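Hokham Classroom Simulation Kit
Bathroom Task Pack for student robotics teams

Item type: software license with printed team workbook
Made by: Bemisance
License: one classroom, up to 30 student seats
Grade level: high school and first-year college
Replaces: Bathroom Task Pack, first edition

Overview

The Bathroom Task Pack adds a set of household manipulation tasks to the Hokham simulator. Students write a control program for a simulated arm and test it in a small bathroom before they try anything on hardware. The pack is used in semester courses, in after-school clubs, and by teams getting ready for the Olteanu Challenge, which takes its home-assistance round from the same task list.

You need the Hokham base simulator to run this pack. It does not run by itself. If your school already has the Kitchen Task Pack, both packs share one launcher and one set of student accounts.

What is in the pack

25 tasks, sorted into three levels. Level one tasks ask for a single motion, such as touching a target or pushing a lid. Level two tasks add a grasp. Level three tasks chain several motions together and are scored on the final state of the room.

Starter code for each task, in Python. The starter code connects to the simulator, reads the joint positions and prints them. Everything after that is up to the team.

A scoring script that writes a plain text log. Each run gets a pass or fail, a time and a count of contacts with objects that were not part of the task.

A printed workbook with space for team notes, sketches and run records. One workbook per team of two to four students is enough. Five come with the license and more can be ordered separately.

Instructor notes with suggested pacing, common errors and sample solutions for the level one tasks only.

Scenes and tasks

Every task loads into a fixed room. The toilet scene is the one most classes open first, and it is used for lid, lever and bottle tasks. The toilet stands near the corner of two blue-gray walls, with the seat lid down, a silver flush lever on the tank, and three bottles on the tank lid: a black pump bottle, a white one and a tan one. The rest of the floor is left clear, and teams choose where on it to place the arm base.

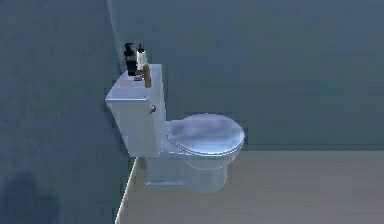

Lid tasks

Open the lid, close the lid, and open the lid partway and hold it. The hinge has a small amount of friction that the instructor can change in the settings file. Students who push straight up from the front edge usually lose contact partway through the swing. The workbook has a page on arcs that is worth assigning first.

Lever tasks

Press the flush lever and release it. The lever is small and sits close to the tank, so position error matters more than it does with the lid. A run passes if the lever reaches its lower stop and returns.

Bottle tasks

Pick up a named bottle and set it on the floor, or move it to another spot on the tank lid. The bottles stand close together. Knocking over a neighbor does not end the run, but the contact is logged and costs points. The tan bottle stands nearest the front edge of the tank lid and is the usual first target. The instructor notes suggest saving the white bottle for last.

How classes use it

Yolanda Palacios teaches the robotics elective at Stolelura and has used the pack for two school years. Her course gives each team 90 minutes a week in the simulator. Teams begin with the lid tasks, and a team moves up when its program passes the same task five times in a row with no code changes between runs.

"Five in a row is the part they complain about," she writes. "A lot of programs work once. I also make them write down the arm base position every time, since they forget it and then can't repeat the run."

Her teams start on bottle tasks in March, after a unit on grasp planning. A team that falls behind can stay on level one and still turn in a complete project report.

For competition teams

The Olteanu Challenge home-assistance round uses level two and level three tasks. Teams should practice with the competition settings file, which turns off the on-screen joint display and sets the time limit for each run. The file is in the folder named "events." Check the event rules for the version your region is using before you register.

System requirements

Windows 10 or a current Linux release
8 GB of memory, 16 GB preferred
2 GB of free disk space in addition to the base simulator
A network connection for first activation only

The rooms use simple shapes and plain textures and will run on most school laptops. A separate graphics card is not required. On slower machines, turn shadows off in the display menu. This has no effect on scoring.

Known issues in this release

The log file is overwritten if two runs are started under the same run name.
Changing lid hinge friction requires a restart of the scene.
On Linux, the launcher window may open behind other windows.

Ordering and support

Schools can order by purchase order or card. Licenses renew each year on the date of activation. Saved student code stays on your own machines and can be opened after a license ends.

Questions about course planning go to Maricica Dumitrescu, education support, Bemisance. Please include your license number and the task number if you are writing about a specific run.

Page updated October 24, 2021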